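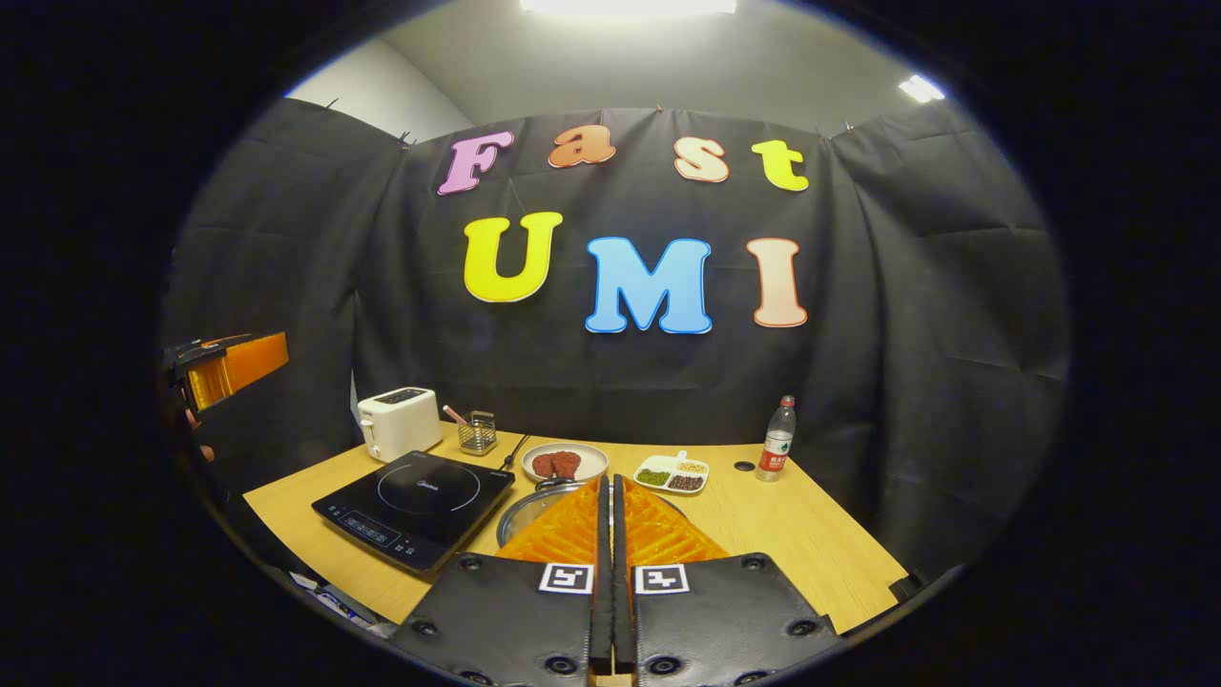 Bench Kitchen, Bay 2: Fittings and Layout

Notes on the demonstration bench at the Grumaddale workshop. Layout drawn up by Joscha Heitmann, backdrop and lettering by Lucero Muñoz. The bench is used for short cooking tasks with small appliances and is put back to the same arrangement at the end of each session.

Table
Light wooden top, left uncovered. Wiped with a damp cloth, then dried. No oil or polish, as the plates slide on it. Legs are levelled in March and again after any move.

Backdrop
Black fabric, hung in loose folds and clipped along the top edge. Black was chosen over the earlier grey cloth, which showed flour. Keep the hem clear of the hob by at least 30 cm.

Lettering
Cut-out letters in two rows, "Fast" over "UMI", each with a white outline. Upper row in pink, orange and yellow tones; the lower row is larger, with a yellow U and a blue M. Fixed to the cloth, so take the letters off before washing it. Spare backing is in the Braltex box.

Toaster
White, two slots, at the left of the table. Crumb tray emptied after every session. Unplug before moving.

Utensil cup
Wire mesh, kept just to the right of the toaster. The pink-handled utensil lives in it. Anything with a long handle should lean away from the hob.

Hob
Black induction unit with a glass surface, set at an angle so that the control panel can be reached from the front. Bench limit is 3000 W for all appliances together. Cristian Cuervo has the wiring sheet. Do not use scouring powder on the glass.

Pan
Round, silver, with a shiny metal rim. Check the base with a magnet if it is ever replaced; the last substitute from Javunon was aluminium and the hob would not detect it.

Plate and patties
One round white plate, centre of the table, with two burger patties. A patty cooked on the bench for eating must reach 70 °C at the centre for two minutes. Probe through the side. Handling pieces are kept in a separate tub and are never put back with food.

Lighting
Ceiling lights only. The rectangular fitting is the main source and stays on throughout. Target at the table top is 1000 lux, measured with the meter flat on the wood.

Corrections to the layout sheet go to Borislav Nedeljković. The printed copy is inside the door of the Subramaniam cabinet, second shelf.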